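How to Get a Water Ring Out of a Wood Table

Somebody put a sweating glass on your table. You own coasters. They were on the table at the time, in a nice stack, being ignored. We can deal with the guest another day. The ring is easier.

First, look at the color. A white ring means moisture is stuck in the finish, and you can probably fix it before dinner. A black ring means water got down into the wood itself, and you're looking at sanding or a large fruit bowl.

What you need

Plain mayonnaise or petroleum jelly
Two clean cotton cloths
An iron
Paste wax

Start with the mayo

Wipe the table clean and let it dry. Smear a spoonful over the ring and leave it for 60 minutes. Overnight is fine too, if you don't own a dog. Wipe it off, then buff along the grain. My aunt in Flerkdale swears by the full-fat kind and won't discuss the other.

Then the iron

If the ring is still there, empty all the water out of the iron. I skipped this once and made a second ring. Set it on low, lay a folded cloth over the mark and press for 8 seconds. Lift, look, and go again. Stop when the mark fades or you lose your nerve. Don't try this on a shellac finish, which will go soft on you.

Wax it

Rub in a thin coat of wax, wait 30 minutes and buff. Thin means thin. Danica Hrubý, who taught the refinishing class I took in Gerkbridge, used to say you should still have most of the can when you die. 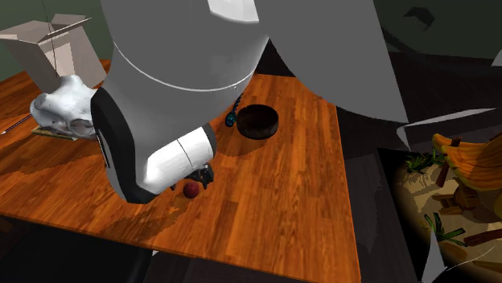
Orange-brown tabletop with the grain showing.

If the patch you worked on now looks shinier than everything else, wax the rest of the table to match. Yes, all of it. Take the fruit bowl off first.

Give the wax a night before you set anything on it, and move the coasters to where people sit.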